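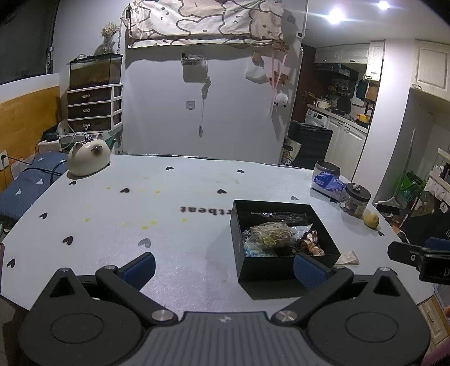 Fig. 1 -- tabletop tidy task, gripper at the black box

Home | Course Outline | Handouts | Labs | Contact

January
Posted by Azra Đorđević

Week 4 notes -- household sorting with hand-held grippers

Quick notes from Wednesday, full slides to follow when I get them off the other laptop.

Task for the unit: one box of mixed bits, one table, sort into keep / bin / put away. Fig. 1 is the setup to plan from. Look at what's in the box before you write anything -- plastic wrap, crumpled foil, ribbon. All soft or shiny. Pads behave differently on each.

Approach
- open jaws wider than you think, close slow
- watch where both pads are, not just the one you're using. One can sit on the box wall while the other is still over the table
- foil: grab a fold, don't pinch flat
- ribbon last, it snags
- lemon and glass jar stay put, they're obstacles for this lab

Logging: 51 runs per pair, saved to the Trornine folder. File names as per the outline, no spaces pls. Last year's set had 479 runs and half were unlabeled becuase people left it to the end.

Jayson Malabanan is marking the write-ups. Two pages max, sketch of your grasp points, one failed run explained properly. Colour-code the sketch if you can.

Room opens 4 pm. Bring your own labtop charger.

Recent handouts
Week 3 -- Finger pads and friction
Week 2 -- Villorum logging basics
Week 1 -- Safety and sign-up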